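Ticket: Rutora hand-held rig, gripper width drops out on export
Project: Altbridge
Status: open, workaround in place
Priority: normal

Reported Wednesday, 9:40. Out of 1000 episodes uploaded to Nyarko, 882 passed the width check. The rest have a finger opening that freezes for part of the episode and then jumps. Video is intact in all of them. The policy team can't train on these as they are.

Steps so far:
Reinstalled the Drakurura exporter. No change.
Re-exported 200 failed and passed episodes mixed together. Same ones fail, so the fault is in the recordings.
Compared left and right units. Both affected, left more often.

Checked the finger view at small openings, pads nearly touching at the tips.
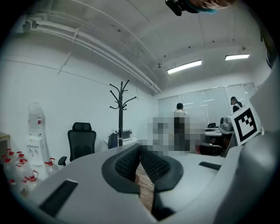
Wrist view, pads close together, marker panel at right.

Width is read from the finger encoder and logged at its own rate. If the encoder buffer passes 400 samples before a flush, the exporter repeats the last value – that matches the freeze. Long episodes fail far more than short ones.

Also asked whether pose tracking was involved. With both grippers held up, one unit's marker can come into the other's view, and a marker seen at a steep tilt gives a noisy pose.
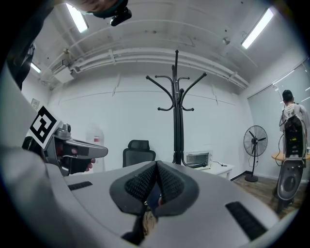
Pose noise does not explain a frozen width, though, and the pose logs for the failed episodes are within limits. Tracking ruled out for this ticket.

Workaround: stop and restart recording between tasks, keep episodes short. Do not delete the failed ones, the raw encoder files may be recoverable.

Next: patch the flush interval, rerun the width check on the raw files, report back here.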